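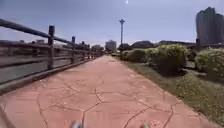 Research Notes > Events and Community

Jul 20, 2026 | Aurel Ene and Hacer Öztürkmen

4. What the seating did

I'll admit I went into this part of the study expecting the speeches to matter most. We had six charity luncheons to work with, all run by Drolier for women who own small businesses, and the hosts put a lot of love (and a lot of money) into who stood at the microphone. So when Hacer and I sat down with the follow-up interviews, I had a whole list of codes ready for "inspired by speaker." I used it far less than I'd planned.

What guests wanted to talk about was who they sat next to. Of the 80 women we interviewed, 29 named a person from their own table as the thing they took home from the day, and they did it before we'd asked anything about seating at all. One florist told me she still swaps supplier tips with the bookkeeper on her left. Another guest couldn't remember the topic of the talk but gave me a full account of her neighbor's trouble with a lease!

I should say how the tables were set. At the Danar lunches the host placed everyone by trade, so caterers sat with caterers and so on. At the Clavness lunches, guests picked their own seats when they came in, and friends mostly went straight to friends. Figure 3 in the appendix shows the two plans side by side, with repeat guests marked in gray.

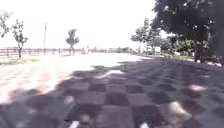 The trade tables got off to a slow start. Several guests said they felt a bit guarded at first, sitting with people they might be bidding against next month — one called it "lunch with the competition." But by dessert those same tables were comparing rents and passing on names, and most of the later contact we could trace came from them. The pick-your-own tables were louder and, going by the comment cards, more fun. They just didn't lead to many new contacts.

Hacer reads this a little differently than I do. She thinks the trade tables did well because the Danar host walked around making introductions, and she has a point, as Tiedemann's earlier work on dinner hosting makes much the same case. We can't pull the two apart with the lunches we have. The August round will use trade tables with no roaming host, and I'm curious to see whether the talk still picks up over coffee.

Section 5 turns to ticket prices and who stayed away.

Contact the authors | © 2026 Drolier Research Notes | Back to top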